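White table top going yellow near the window, how to clean?

Asked in Cleaning & Care, 3 answers

Got a white Hanach table, the plain one, had it 3 years. The end by the window has gone kind of yellow. The other end is fine. Noticed it in May when I moved a stack of folders and there was a clean white rectangle underneath, so now I can't unsee it.

Tried so far: dish soap, glass cleaner, baking soda paste left on for 11 minutes (timer went off early, long story). Soap did nothing. Paste maybe helped a little or maybe I just want it to have helped.
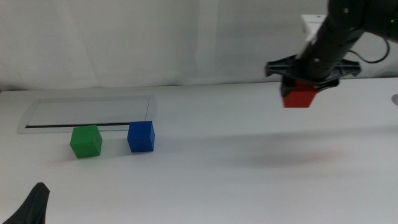

Don't want to sand it. Don't want to paint it either unless I have to. A new top from Patero is around 400 with shipping and I'm not paying that for something I mostly put coffee on. Is there a product for this or is it just done? Also does it matter that I don't know what the coating is, the label underneath is gone.

Answer 1 (13 found this helpful)

Depends if it's ON the surface or IN it. Do this first. Melamine sponge, damp, pick a corner you don't care about, rub light for a minute. Look at the sponge. If it's brown or yellow you've got a film — cooking grease, smoke, old polish, whatever — and it will come off, just takes a while. If the sponge stays clean and the table looks the same then it's sun and the color has changed in the coating itself. No cleaner fixes that.

Your folder rectangle could be either one, the folders would block dust and light both.

For film: warm water, a squirt of degreaser, wipe, rinse, dry. Repeat. Go easy with the sponge, its a very fine abrasive and it will dull a glossy top. Don't mix cleaners, and rinse off what you already used before trying the next thing.

For sun: peroxide cream works on some plastics, but since you dont know the coating I would test it under the edge first and leave it a day. It can go blotchy. Blotchy is worse than yellow imo.

Answer 2 (3 found this helpful)

Had the same thing with a Dreßler desk. Turned it around so the yellow end faces the wall and put the printer on it. Done. Keep the blind down in the afternoon or teh other end will go too.

Answer 3

Fudalach cream cleaner. Used it on my counters and they look great

Comment from asker: sponge came up brown!! so film I guess. Did one patch and it's lighter, not all the way. Will do the rest this weekend — is it ok to leave the degreaser on for a bit or wipe right away?

Reply from Answer 1: couple minutes, don't let it dry on there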